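Jinditz Acoustic Help Desk
Ticket: Buzz on the open D string, comes and goes
Opened by: Kári Mikkelsen
Instrument: Geraghty dreadnought, spruce top, built in 2000
Status: Resolved
Last updated: 8 October 2023

Original report

Hi everyone! I've had this Geraghty since it was new and I love it more than is reasonable. It has a big warm low end, it has never been dropped, and until this spring it had never given me any trouble. In April it started to buzz. Open D is the worst, then the F on the low E string (first fret), and once in a while the G. Some mornings it's gone completely and I play for an hour grinning like a fool. By the evening it's back.

What I've already done, so you don't have to ask:

New strings, same brand and gauge as always. No change.
Checked for a loose tuner button. One was slightly loose, tightened it. No change.
Played in the kitchen, the bedroom and the hallway to rule out a lamp or a picture glass rattling along. It buzzes in all three rooms.
Had a friend play it while I stuck my ear all over the place. Sounds like it comes from the headstock end, except when it sounds like it comes from the bridge.

I have not touched the truss rod. I own the right wrench and I am a little scared of it.

The guitar lives in its hard case with two Lovau humidity packs and a Talonow hygrometer clipped inside the lid. The hygrometer says 50, steady as a rock, so I don't think it's dryness. Happy to try anything you suggest!

Kári

Reply from Jinditz Support

Hello Kári, and thanks for such a thorough report. Before anyone reaches for a wrench, please try the following and write down what you find.

Press the low E at the first fret and again where the neck meets the body, then look at the gap between the string and the frets in the middle. You should see a sliver of light. If the string lies flat on the frets, the neck is too straight or bowed backward.

Fret the D string anywhere and play it hard. If the buzz is only on the open string, the nut slot becomes interesting. If it's on fretted notes as well, look elsewhere first.

Please also tell us how old the hygrometer is and whether you have ever tested it. A reading that never moves makes us curious.

Log entry 1 (Kári)

Great, homework! Results:

There's a sliver of light in the middle. A nice one, I'd say the thickness of a business card. I compared it with my daughter's guitar, which doesn't buzz, and hers has a touch less. So the neck has relief, if anything a bit more than it needs.

The open D buzzes. D fretted at the first and second frets is clean. So is the rest of that string, all the way up. The low F is a different noise, lower and rattly, and it sits there even if I mute all the other strings with a sock. I now think I have two problems and have been treating them as one, which explains why I was getting nowhere.

The hygrometer is old. I moved it over from my previous case and never tested it. I didn't know you could.

Log entry 2 (Kári)

Took the D string off and looked at the nut with a flashlight and my reading glasses. The slot looks fine to me, but what do I know. There was a little gray gunk in it (graphite, from years of pencil lead). Cleaned it out with a strip of folded paper, put the string back on, and made sure there were enough wraps on the post that the string comes down to the nut at a decent angle. I had been lazy with that one. On my last string change I cut it short and it only went around once, so it was leaving the nut nearly flat.

Open D is so much better! Still a hint of sizzle if I dig in. I'm calling it most of the way there.

Low F is unchanged.

Reply from Jinditz Support

Good work. A shallow angle behind the nut is a very common cause of a sitar-like open string, and it is easy to bring in by accident with a string change. Put a fresh string on with an extra wrap or two when you get the chance and see if the sizzle goes.

For the low F, please go over everything on the guitar that is held on with a screw or glue: tuner bushings, strap buttons, the truss rod cover, the end of the pickup wire if you have one, the bridge plate. Rest a fingertip on each part while someone plays the note. When the noise stops, you've found it.

And do test the hygrometer. You need a calibration pouch (Lovau makes one rated at 50) and a bag that closes tightly. Put both inside, close it, and leave it alone overnight in a room where the temperature stays put. Read it through the plastic without opening the bag.
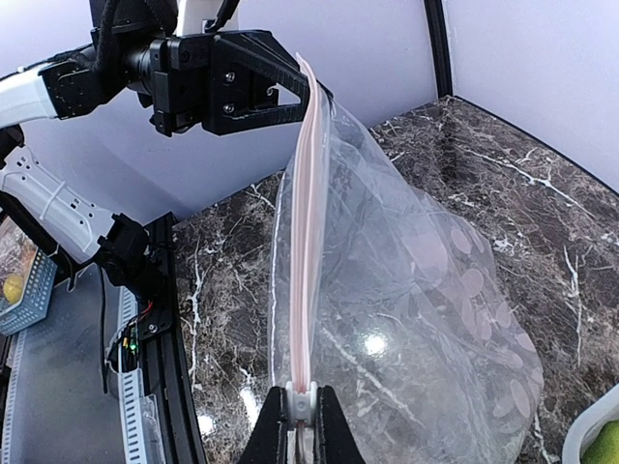

Reading time: 7 minutes

Log entry 3 (Kári)

A word about the bag, as I got this wrong the first time. I used a sandwich bag with a fold-over top and a rubber band around it, and in the morning the hygrometer said 50, same as ever, and I thought, wonderful, it's perfect! Then I breathed into the bag for a laugh and the reading didn't budge. Set it on the bathroom shelf while I showered. It said 50 in there too. Dead as a doornail. It had been telling me 50 for who knows how long.

So I bought a new Talonow, and this time I used a proper zip-top bag, clear, with the pink zipper strip and a small white clip on it. If you're doing this at home, use clear plastic so you can read the display, run your fingers along the strip from one end to the other, and press out some of the air before the last bit closes. A bag full of air takes longer to settle. I also learned not to put it on the windowsill. The sun comes around mid-morning and the numbers wander all over.

Overnight result for the new one: 48 with the 50 pouch. So it reads 2 low, which I've written on a bit of masking tape on the back. I did it again the next night to be sure and got 48 again. I can't tell you how satisfying that was.

Log entry 4 (Kári)

New hygrometer in the case, correction added, lid shut, left overnight. The case is far too damp! Then I looked at the humidity packs, and of the two, one is a brand-new Lovau and the other is a refillable sponge thing I'd forgotten about, tucked under the neck rest, that I have been faithfully topping up with water every time I change strings. (I called them both Lovau packs in my report. Sorry. Only one is.) All winter that was probably fine. Once the heating went off in April it had no dry air to fight with, and it has been quietly soaking my guitar ever since.

That fits with the extra relief in the neck too, and I suppose with the top being up a bit. I held a straightedge across behind the bridge and there's more belly than I remember. The sponge is out. The Lovau pack stays. Case open for an hour each evening while I practice, and otherwise shut.

It could also explain the good mornings! My wife likes the bedroom window open at night, and I'd been leaving the guitar out on its stand in there some nights and in the case on others. I didn't keep notes, so I can't prove it, but I have a feeling the good mornings were stand mornings.

Log entry 5 (Kári)

FOUND THE RATTLE. I am so pleased.

My daughter played the low F over and over (thank you, thank you) and I went around with one finger. Tuner bushings, no. Strap button, no. Truss rod cover, YES. One of its screws had backed out just enough to let the plate lift. You couldn't see it at all from the front. Touch it and the noise stops, let go and it's back. I snugged the screw down gently with a jeweler's screwdriver, no more than a quarter turn, and played the F as hard as I dared. Clean.

I then took it off again to look underneath, out of nosiness, and the wood there is in lovely shape. The adjusting nut has never been touched by the look of it, and it can stay that way.

Reply from Jinditz Support

Excellent news. We would hold off on the truss rod for now. Give the guitar two or three weeks at a sensible humidity and then repeat the sliver-of-light check. Wood moves slowly, and a neck adjusted while it is damp usually wants adjusting again after it has settled. If the belly behind the bridge hasn't gone down by then, have a repair shop look at the braces with a mirror.

Please don't try to speed things up by putting it near a heater.

Log entry 6 (Kári)

Three weeks on. Corrected reading in the case holds nicely at 50, and this time I believe it. The relief has come down until it looks just like my daughter's guitar. The belly is flatter too. New D string with a good number of wraps, and the sizzle has gone, even when I really lean into it.

The whole guitar sounds more awake! The bass had gone a bit wooly over the summer and I'd put it down to my ears. It's snappy again, and the high E rings in a way I'd forgotten. I've been playing every tune I know.

Things I'd tell anyone with the same noise: find out if it's one noise or several before fixing anything. Check the string angle behind the nut if it started right after a string change. And test your hygrometer, please, it costs next to nothing and takes one night.

Going to retest mine when the heating comes back on. I've left the pouch in its bag in the case pocket, with the zipper closed.

Closing this with a big thank-you.

Jinditz Support: Ticket closed as resolved. Causes recorded: shallow break angle on D string, loose truss rod cover screw, case over-humidified due to failed hygrometer. Reply within 48 hours to reopen.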